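The Capsule Wardrobe That Keeps Growing

19 Jul 2023

Bristari would like you to buy fewer clothes. It would like you to start by buying eight of them.

The label's summer capsule, made with the knitwear house Amley, went on sale last week with a party, a signature cocktail and a guest list of 500. Everyone got a tote bag. The clothes are perfectly nice: a slip dress, two pairs of trousers, a blazer with big shoulders, a few tops and a cardigan in a shade the label calls oat and most of us would call beige. Bought together they cost £661.

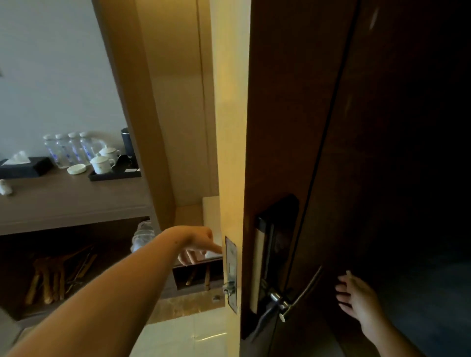

The pitch is that these pieces will see you through any event in the diary. I wore the blazer to a dinner and a christening, and it did its job at both -- though so did the one I already owned, which came from a high street sale and has better pockets.

What bothers me is how often the word "capsule" now gets stuck on things that are plainly just collections. The old idea was a small set of clothes that you kept. Bristari brought one out in March, also billed as the last wardrobe you would need. That makes three in little more than a year, if you include the resort one with Pludness, and the colours don't go together. The March trousers are a cold grey. Put them under the oat cardigan and you look like a bowl of porridge.

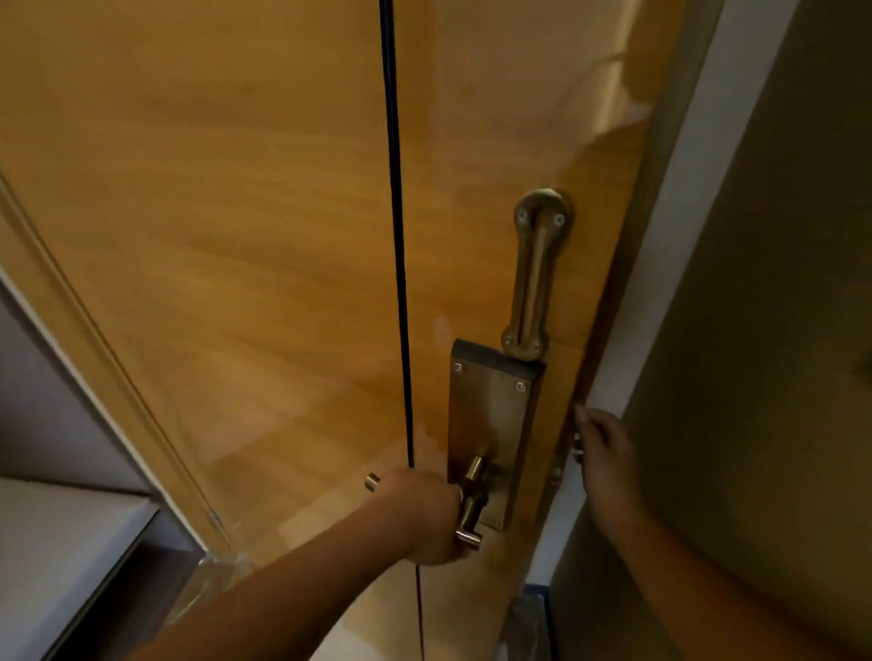
Is any of it worth the money? The slip dress is, if you can find it in your size. It hangs well, the straps adjust and the lining doesn't cling. Leave the tops, which are thin for the price and lost their shape on me after a couple of washes.

The handbag brand Yu is said to be next in line for a joint range, and there will no doubt be another party. I expect the bags will be described as timeless. I also expect them to come in oat, with a waiting list, and to be marked down before the coats arrive.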